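Jumberg Classic Meet Entry List
Data card, version 2

What is in this dataset

The dataset holds the entry list of the Jumberg Classic Meet, a meeting for old cars and motorcycles on the field behind the Rerov garage. It has 392 rows, one row for each vehicle that was registered at the gate. Vehicles which only stood in the visitor parking are not included.

The file is a plain CSV with semicolons, in UTF-8. Each row has 12 columns: entry number, class, make, model, year of build, body type, colour, engine size, country of plate, distance driven to the meet, arrival time and remarks.

How the data was collected

The drivers filled in a paper card at the gate. Nizar Bitar typed the cards in March, during the winter break of the club, and I checked them against the class lists from the judges. Where the two did not agree, I kept the value from the card and wrote the other one in the remarks.

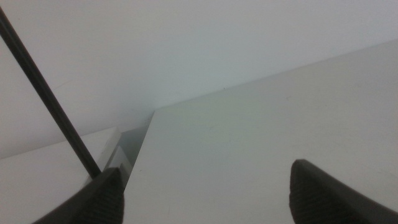 The distance is what the driver told us, in kilometres. Please do not use it for exact work, many people gave a round number. Over 60 rows have no distance at all, and these are left empty. A zero means that the driver lives in the village.

Known problems

The colour column is free text and was not cleaned. You will find "cream", "creme" and "ivory" for what is maybe the same paint.

Engine size is in cubic centimetres. Some American cars were given in cubic inches and I have converted them.

Arrival times before the gate opened belong to the exhibitors of the Fetach spare parts market, who came the evening before.

Privacy

Names, telephone numbers and number plates were removed.

Use

You may use the file freely for non-commercial purposes. Please mention the Darwish Motor Club as the source. Corrections are welcome, best with the entry number.

Luzius Trummer
Last change: 8 June 2024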